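Chapter 7
Pasture on the Platter: Feeding the Milking Herd

By the end of this chapter you should be able to:
estimate the dry matter in a paddock before and after grazing
set a rotation length from leaf stage
build a simple feed budget for one month
explain how grazing pressure this week shapes regrowth next month

Key terms: residual, leaf stage, rotation length, pre-grazing cover, substitution, feed wedge

Grass is a wonderful thing to study. It turns sunlight and rain into milk with a cow's help, it grows back after being eaten to the ankles, and it will tell you nearly everything you need to know about its health if you get down on your knees and look at it. In Chapter 6 we followed feed through the rumen. Now we walk back out the gate and look at where that feed comes from.

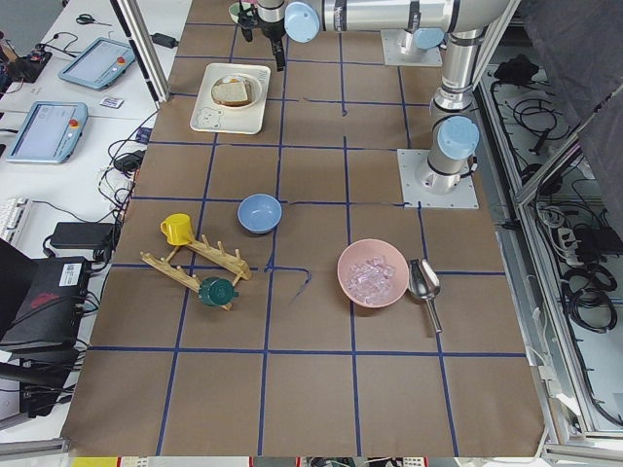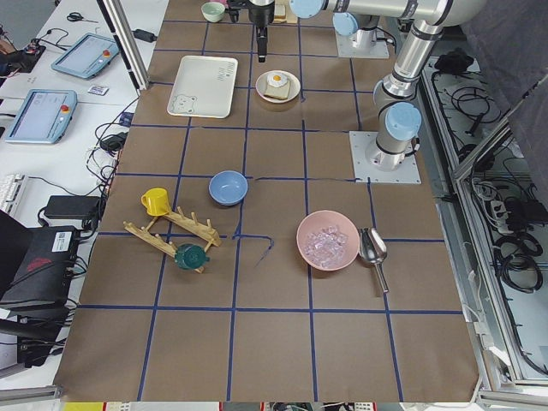 Figure 7.1 Two views of a paper-covered table marked into a grid with blue tape, with robot arms.

7.1 A farm in February

Picture a dairy farm at the end of a dry February. We will call on this farm often in the coming pages, so it is worth getting to know. Windoseo milks 239 cows on 108 hectares of perennial ryegrass and white clover, with a creek along the southern boundary and a steep block at the back that grows well in spring and sulks for the rest of the year. The herd walks to the dairy twice a day. Grain is fed in the bail, and silage goes out when the grass can't keep up.

The manager has just finished a farm walk with a plate meter. The best paddock, Top Creek, reads 2,752 kilograms of dry matter per hectare. The paddock the cows left this morning is a good deal shorter, with a few clumps around old dung pats and plenty of bare stem. What should the herd eat tomorrow? How long before they can come back to Top Creek? Should the silage pit be opened now, or can it wait?

These look like three separate questions, but they are all bound up together – and that is what makes grazing management such good fun. Every answer changes the next one.

7.2 How a ryegrass plant grows

Pull a single ryegrass tiller from the ground and you will find it carries about three live leaves. When a fourth appears, the oldest begins to die. This small fact drives almost everything that follows in the chapter!

Straight after grazing, the plant has very little leaf left to catch light. It draws on sugars stored in the bottom few centimetres of the stem to push out its first new leaf. While the first leaf is growing, the reserves are low and the roots hardly grow at all. As the second leaf opens, the plant begins to pay back what it borrowed. By the time the third leaf is out, the reserves are full again, and the plant is ready to be grazed.

Graze too early, at one leaf, and the plant must start again with its reserves run down. Do that several times in a row and the tillers thin out, weeds find the gaps, and the paddock yields less for the rest of the season. Graze too late and the dead leaf builds up at the base, where it shades new tillers and drags down the quality of every mouthful.

Leaf appearance depends mostly on temperature and moisture. In a warm, wet spring a new leaf might arrive every week or so. In a dry summer, or in the colder parts of winter, it can take two or three times as long. The rotation has to stretch and shrink to match.

Rotation length (days) = days per leaf × target number of leaves

If a new leaf takes 12 days and you want to graze at 2.5 leaves, the rotation is 30 days. On a farm with 60 grazing paddocks of equal size, that means using two each day.

7.3 Cover, residual and what the cows can eat

The amount of pasture standing in a paddock is its cover, measured in kilograms of dry matter per hectare. We measure dry matter because the water in grass varies so much from morning to afternoon and from one season to the next. Whatever the cows leave behind is the residual. The difference between the two is what they have eaten, along with a little that was trampled or fouled.

Covers of over 3,000 can look magnificent from the gate, and it is easy to be proud of them. Walk in and part the sward before you decide. If there is yellow leaf at the base, some of that feed has already been lost, and the cows may well refuse part of what remains.

Residuals deserve just as much attention. An even residual of four to six centimetres lets light reach the base of the plant and leaves the stored sugars alone.

Try it yourself
Choose any patch of ryegrass. Pull ten tillers from different spots and count the live leaves on each, leaving out any remnant leaf that was cut or bitten. Record the average and repeat in a week. From your two results, estimate the days per leaf, then work out a rotation length for grazing at 2.5 leaves.

In Section 7.4 we return to Windoseo with the full set of plate meter readings, rank the paddocks from longest to shortest, and draw the farm's first feed wedge.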